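Running a Multiplayer Game Server
Handout 4: Map rotation, time limits and scoring

Read this before the lab. You will need your group's server login and the config file you saved at the end of Handout 3. If you lost the file, copy a clean one from the course folder and set your group name again.

1. What the rotation does

The rotation is the list of maps the server plays, in order. When a match ends, the server loads the next map on the list. When it reaches the bottom, it goes back to the top. Our lab server, Mondent, reads the list once at startup. If you edit the list while the server is running, nothing changes until you type the reload command or restart.

Each line in the list has a map name, then the game mode, then an optional time limit in seconds. A line with no time limit uses the server default, which we have set to 3000. Map names are case sensitive. A wrong name does not stop the server. It skips the line and writes a warning to the log, and most groups miss it.

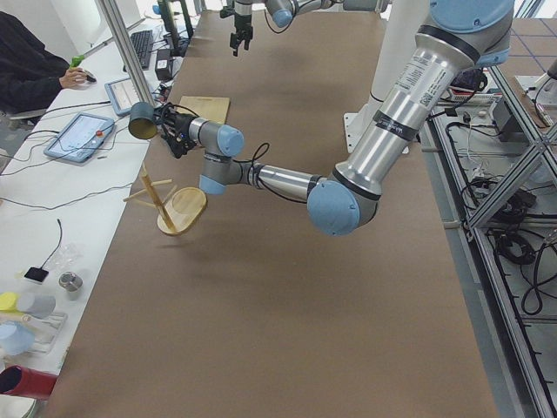
Put your smallest map first. Players tend to arrive one or two at a time after a restart, and two people on a large map may go several minutes without meeting. Put the largest map third or fourth, when the server has had time to fill.

Do not put two maps with the same layout style next to each other. Kustum and Imen are both long, narrow maps with a bridge in the middle. Last term a group ran them back to back and lost half their players at the second map change. They put a wide open map between the two and the numbers held.

2. Time limits

There are two ways for a match to end: one team reaches the score limit, or the clock runs out. In a capture the flag match you want most games to end on score. If nearly every match in your log ends on time, the score limit is too high or the flags are too hard to reach.

A short limit suits small maps. Try 300 seconds for a one-on-one map and see how it plays. For the full team maps, start with the default and adjust from the log.

Building games need longer. Players put work into walls and tunnels, and they dislike losing them to a map change just as the base is finished. Osvaldo Valentini covered this in his guest talk. His notes are in the course folder under "valentini" and you should read the part on warning messages. He sends one message five minutes before the change and a second at one minute.

3. Score limits and rewards

Keep these three settings separate in your head:

Score limit: the number of captures that ends the match.

Kill reward: points a player gets for each kill. These do not count toward the team score unless you turn on the combined option. Leave it off for this lab.

Streak reward: something a player unlocks after several kills without dying. Extra ammunition is mild. Anything that damages a whole area is strong, and it should need a longer streak.

If you add a streak reward, test it on the smallest map in your rotation. An area attack that seems fair on a large map can cover a whole spawn point on a small one.

4. Lab steps

Step 1. Log in and stop your server. Do not edit the list while people are connected.

Step 2. Make a copy of the rotation file and add "old" to the end of its name.

Step 3. Write a rotation of at least five maps. Set a time limit on two of them and leave the others on the default.

Step 4. Start the server and search the log for the word "skipped". Fix any map names it reports.

Step 5. Join with your whole group and play through two full map changes. Write down how each match ended and the final score. Ports are assigned per group, and the first one is 2282. Check the sheet by the door for yours. 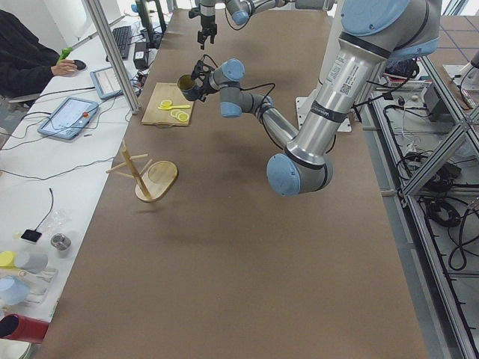 Step 6. Change one setting only, then play the same two maps again. Groups that change several settings together cannot say which one made the difference, and they lose marks for it.

Step 7. Save your final rotation file and both sets of match notes in your group folder.

5. What to hand in

One page per group. Include the rotation list, the setting you changed, and a short paragraph on what happened to the matches. Paste in the log lines that support what you say. Screenshots of the scoreboard are fine but do not replace the log.

Send questions about server access to Ailsa Farquharson. Questions about marking come to me.

Reading for next time: Handout 5, player permissions and bans, sections 1 and 2.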